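Speaker notes, Horkside parents' evening, November
Rebecca Ferri
Talk: **Table games from flat cardboard**

*Slide 1, title*

Thank them for coming. Say who I am: I run the Herkum after-school room and I've been cutting up boxes for it for six years. Ask how many people have a stack of cardboard at home right now. Wait for hands.

*Slide 2, why slots*

Tape lets go. Hot glue is fine until a child leans on it, and then the panel tears. A slotted box comes apart when it gets hit hard, and you push it back together. Ours has been rebuilt more times than I can remember. It also packs flat, so the whole set lives behind the coat rack.

Cutting the slots: make them the thickness of the cardboard and no wider. Test on a scrap from the same sheet. Single-wall shipping boxes are good. Cereal boxes are too thin for this. Cut halfway down on one panel and halfway up on the other so the two edges finish level.

(Pass around the loose side panel now. Get it back before the break.)

*Slide 3, the goal*

Open front, solid top, flat floor, and a slanted panel inside. The slant took me longest. With an upright back wall the ball came straight out again and the kids argued about whether it had gone in. Lean the panel and most throws drop to the floor of the box and stay near the opening.

Go slowly on the top panel. It should run the full width, so measure the box after the sides are slotted in. I lost two good pieces of cardboard by measuring first.
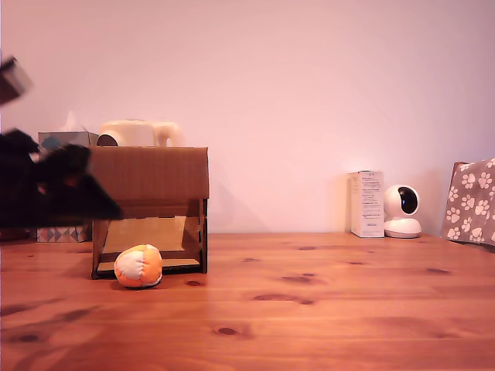

Corrugation direction matters for the side walls. Run the ridges up and down and they will take some weight. Run them sideways and the wall folds at the first notch.

*Slide 4, the ball*

Use a beanbag ball or a hacky sack. Tennis balls bounce off the table and end up under the radiator. A stitched fabric ball lands and stops. If you sew your own, fill it three-quarters full with rice or lentils and double-stitch the last seam. Ping-pong balls work for the small version only.

*Slide 5, rules we use*

- Toss from the far end of the table, underhand.
- In the box and stays in: 200 points.
- In the box and rolls out: nothing.
- First to 2,000 wins.

The big numbers are the children's idea. They also get practice adding in hundreds, so I left it. The highest anyone has scored in one turn is 560, from the week we had a bonus flap worth odd amounts. Skip the flap story if we're past 7:15.

*Slide 6, try it*

Two tables at the back, precut panels on each. Younger ones assemble, older ones cut. Adults handle the utility knives. Remind people to put the cutting mat down first, the school tables are not ours.

If someone asks about painting: yes, but paint both faces of each panel or it will curl. Let it dry overnight before slotting.

If someone asks for the template: paper copies by the door. Enlarge it on the copier if the box at home is bigger, then check the slot width again.

Collect all knives before questions.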